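What I Picked Up About Trash Cans at the Durkerlow Open Day

I have been emptying kitchen trash cans for the better part of my life, so I didn't expect to learn much on that subject when my sister and I drove 26 miles to the open day at Durkerlow. They build household robots there, and the folks at Endthorpe, our garden club, had been handed 2 spare tickets and passed them along to us (very kindly – I owe them a cake). We went mostly for the outing and the free coffee, and I came home with a page full of notes.

The demonstration I liked best was the plain old tidying up. A two-armed machine was working at a small trash bin on the floor, with big potted plants behind it and odds and ends lying about much the way they do at my house. I stood there far longer than I meant to.
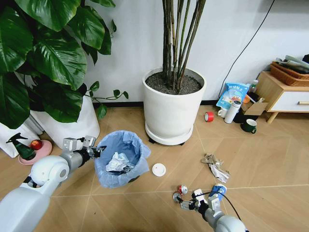 The young woman explaining things told us that a bag that slips is the machine's worst enemy, and I thought, well, mine too! So these are the habits I've taken up since.

Fold the liner well down over the rim, a good hand's width, and run your fingers all the way around to press out the air. If it still slides, tie a small knot in the slack at one side.

Take the lid off and set it down close by before you start gathering. I used to hold it in one hand and chase scraps with the other, which is a silly way to spend a morning.

Squash paper into a tight ball, but fold cardboard flat, and stand it along the side of the bag. You'll get a good deal more in.

Keep a few spare liners in the bottom of the bin, under the one you're using. My mother did this and I had clean forgotten it.

Go around the floor in one direction, starting at the door, and move the mugs to the kitchen first so you don't kick one over.

If you have plants in heavy pots, sweep behind them while you're down there. Mine collect dry leaves all through July, and a soft hand brush does the job nicely.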